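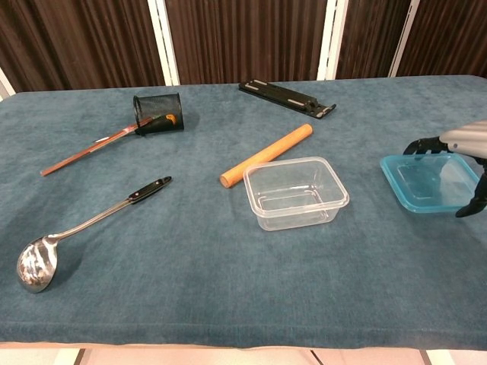

What I brought home from the Venmont open day

I went to the robotics open day at Venmont expecting to stand at the back and eat the free biscuits, and came home with a page of kitchen notes instead! The hand working on a plain table of kitchen odds and ends was my favourite — it had hold of a blue plastic lid, and I'd have happily watched it all arvo. Aníbal Pinheiro ran the session and took every question we had, including my silly ones.

Lids: pick them up by the edge, thumb on one side and fingers on the other. I've always grabbed mine flat from the top and dropped half of them (soup everywhere, you can imagine).

Rolling pins: a pin with no handles will roll off any bench that isn't dead level. Put a cloth down first. Aníbal reckons a heavy cotton one is best, and I've been using an old tablecloth folded double.

Ladles: mine has a hole in the end of the handle and I'd never once used it. A hook by the stove cost me 63 cents at the Lutley hardware shop.

Mesh pen cups: good for skewers, but only if you weigh the bottom down. I put a few dried beans in mine.

Entry was free and parking is easiest on the Hundow side. Get there early, they only let 20 people in at a time.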